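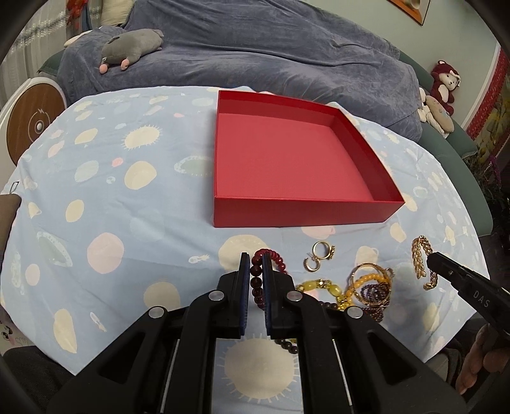
**Members' Forum > Collections Care > Small Personal Effects**

**Thread: Retention of presentation boxes with donated jewelry**

---

**M_Iyer_Registrar**

Colleagues are invited to comment on a proposed change to the intake procedure at Flestthorpe. At present, any jewelry accepted from a household estate is cataloged together with the box in which it arrived. The jewelry store now holds 2137 items, and 158 of these are boxes with no catalog number of their own.

The proposal is as follows:

- Boxes bearing a maker's or retailer's name will be kept and numbered separately.
- Unmarked boxes will be recorded in the accession file and offered back to the donor.
- Jewelry will be rehoused in standard trays with acid-free tissue.

Comments will be taken until the end of May.

Meenakshi Iyer

---

**edrummond**

I would ask that the second point be withdrawn. An unmarked box may still tell us how a piece was stored, given, or handed down. At Multholm we returned a number of plain boxes under a similar rule. Two years later a researcher working on wedding gifts asked for precisely that material, and we had only the written entries to offer her.

The entries said "box, red" or "box, small." They were of no use to her.

E. Drummond

---

**H.Kaimal**

With respect to the previous post, the fault described there lies in the cataloging. A proper entry with measurements, lining material, type of closure and condition would have met the researcher's request in large part.

There is also a conservation matter. Dyed linings can transfer color, and some older adhesives give off vapors that tarnish silver. Our guidance at Pinto is that no metal item should remain in its original box for long-term storage, whether the box is marked or unmarked.

---

**edrummond**

I do not dispute the need to separate them. Separation and disposal are different decisions, and the draft treats them as one.

---

**kittipong_s**

May I raise a practical point? Our shelving was planned for 1000 trays and is close to full. Boxes take up a great deal of height for what they are. If they are to be kept, they should go to general storage and be linked to the jewelry by a shared accession number with a suffix (for example, .3 for the box where there are two pieces).

We use Grira for location records, and it accepts suffixes without difficulty.

---

**B_Kurup**

I support the suffix system. I would add that donors should be asked about the box at the time of the gift. Our intake form has a line for "where kept in the home," and it is left blank more often than it is filled in. Families will generally answer if the question is put to them in person.

On vapors, has H.Kaimal any test results that could be shared? Our own linings have never been tested.

Bhavana Kurup

---

**H.Kaimal**

Silver strips were placed in 3 closed boxes for one month. One strip darkened noticeably. I will send the report by mail and would caution against drawing a general rule from it.

---

**M_Iyer_Registrar**

Thank you for these comments. The second point will be redrafted so that unmarked boxes are returned only at the donor's written request, and the suffix system will be added. I remain of the view that we cannot keep every box indefinitely, and a limit will have to be discussed when the shelving plan is next reviewed.

---

**edrummond**

The redraft is acceptable to Multholm. Our objection to any fixed limit stands.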